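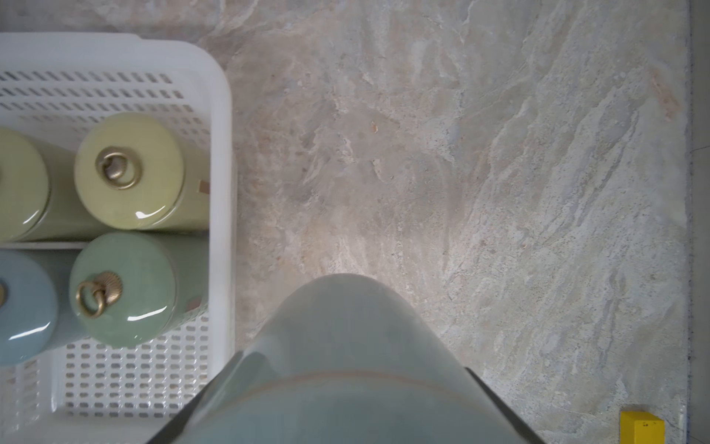

Sigrun Wallin wrote to ask whether the finger pads on the Grimura cell are replaced by cycle count or by appearance, as her own had begun to mark glazed ware well before the interval in the manual.

The practice on our cell is to replace them at 3,000 cycles, or earlier if the inspection described in this post requires it. The last set was withdrawn at 2,136.

Glazed ceramic is an unforgiving load. The jars are smooth and rounded, and the two fingers hold them by the sides, so any unevenness between left and right appears first as a slight rotation of the jar during the lift. An increase in grip force will conceal this for a time. I do not recommend it.

The inspection is carried out with the arm parked and the air supply isolated. Both fingers are wiped with a lint-free cloth and examined under a hand lamp for grit, glazing of the surface and lifted corners. Pads are always changed as a pair. The Hedell screws are tightened in two passes, and the new adhesive is left for 24 hours before the cell returns to work.

The wrist camera is then cleaned and its offset checked against the corner of the storage basket. Dulce Cárdenas prefers to check the offset before the pads are changed as well, and her records are the better for it.

Trial lifts follow at reduced speed, beginning with a single jar over the tabletop. Placement into the basket is resumed only after 4 lifts without rotation.

The revised inspection sheet has been in use since 2/20/26. The Ellotix pads now on order will be fitted in March.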